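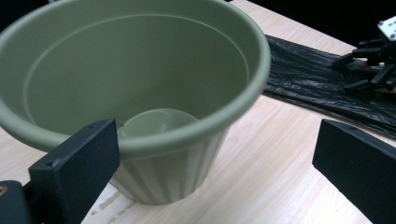
Contra la esquela de plantilla

Imprimir | Enviar por correo electrónico

28/06/2020

Escribo esto deprisa, entre dos llamadas, y con un enfado que me dura ya varios días. Se murió Esko Huttunen, profesor de carpintería, ochenta y tantos años, y lo que salió publicado de él cabe en tres líneas. Que falleció en paz. Que deja un vacío imborrable. Que la familia agradece las muestras de cariño. Fin. Cámbiese el nombre y sirve para el siguiente.

Y sirvió para el siguiente, claro. Lo comprobé. Dos esquelas más abajo, el mismo vacío imborrable, la misma paz, otro apellido.

Sé cómo funciona. La funeraria te sienta en un despacho y te pone delante el formulario de Grodavix, que es el programa que usan ahora en toda la comarca. Marcas casillas. Casado, viudo. Creyente o no. Tono sobrio o tono afectuoso (¡existe esa casilla!). Y una máquina te devuelve el texto. La tarifa básica son 30 palabras, a partir de ahí se paga. Una familia que no ha dormido, que lleva dos noches en un pasillo de hospital o, este año, ni siquiera en el pasillo porque no dejaban entrar, firma lo que le pongan. Yo también firmaría. No va contra las familias esto.

Va contra quien ha decidido que una vida se cuenta así.

Menaka Pramanik, que trabajó mucho tiempo en la sección de necrológicas de un semanario, cuando había semanario y había sección, me lo explicaba por teléfono: ella llamaba a la casa. Nada más. Llamaba y preguntaba qué comía el difunto, de qué equipo era, con quién no se hablaba. Lo último no lo publicaba, pero le ayudaba a escribir lo demás. Guarda las suyas en una caja, 113 recortes. Me leyó uno. Una señora que había sido telefonista y que hasta el final contestaba al teléfono diciendo «central». Una sola línea y ya sabes quién era esa mujer, o al menos cómo sonaba, que es bastante más de lo que sé yo de algunos primos míos.

De Esko se podían contar cosas. Que llegó de Finlandia por una novia y se quedó cuando la novia se fue. Que nunca aprendió a usar bien el subjuntivo y que sus alumnos lo imitaban, y él lo sabía, y exageraba. Que hizo gratis los bancos del local de la calle Jendale y luego se quejó durante años de cómo los barnizaron. Que era malhumorado, caray, también eso. Tenía un genio horrible antes de las once de la mañana. En la esquela era «persona entrañable». No lo era. Era otra cosa y mejor.

Ahí está para mí el problema gordo. Nos da miedo decir de un muerto algo que no sea un elogio, y como el elogio concreto cuesta trabajo, ponemos el genérico. Todos bondadosos, todos luchadores. Todos con una sonrisa para los demás. Si uno lee las esquelas de un año entero concluye que en este pueblo no ha vivido nunca un antipático, y yo he ido a las reuniones de vecinos.

Me dirán que hay cosas más urgentes. Este año, sobre todo. Vale. Pero precisamente este año, con entierros de tres personas y la misa aplazada hasta julio, la esquela ha sido para mucha gente lo único. No hubo velatorio, no hubo café malo en la sala de al lado, no hubo ese rato en que alguien cuenta la historia de la furgoneta y se ríe todo el mundo y a la viuda le sienta bien. Todo eso, que era la necrológica de verdad, la hablada, se perdió. Quedó el texto. Y el texto era una plantilla.

Nilmini Samarakoon perdió a su padre en abril. Escribió ella lo suyo, a mano, folio y medio, y le dijeron que no entraba. Le ofrecieron la página conmemorativa de Nulside, con vela virtual y música. Dijo que no. Hizo fotocopias y las fue dejando en los buzones de la escalera, en la panadería, en el ambulatorio. A mí me llegó una. Aprendí que el hombre cultivaba guindillas en el balcón, que regalaba las más picantes sin avisar, que le tenía un rencor antiguo a un cuñado por una escalera de mano. No lo conocí nunca. Me dio pena no haberlo conocido, y eso con la esquela oficial no me pasó, ni me podía pasar.

Tampoco pido literatura. Hay quien se pasa por el otro lado y mete a Machado, y el mar, y el camino. No hace falta. Pido un dato. Uno solo que no valga para otro difunto. Si trabajaba en un taller, que taller. Si cantaba mal, que cantaba mal.

Y pido a las funerarias que pregunten. Cinco minutos. Y a los periódicos que bajen el precio por palabra, que es una vergüenza cobrarle a alguien por decir que su madre era de tal aldea y no de tal otra. Lo de las casillas que lo quiten directamente.

Por mi parte he dejado escrita la mía, en un cajón, con instrucciones. Mi mujer dice que es larga. Puede ser. Pone que llegaba tarde a todo y que perdí el pleito del garaje teniendo razon. Que no me lo cambien por entrañable.

Imprimir | Enviar por correo electrónico

Artículos relacionados

Dilruba Wanigasekara: «Mi abuela quiso banda de música y la tuvo»
Qué hacer con las cuentas de correo de un familiar fallecido
El cementerio de Chantharasri amplía el horario de visitas en julio
Carta de una lectora: despedirse por videollamada
Chathurika Kumarasinghe recoge epitafios de tres generaciones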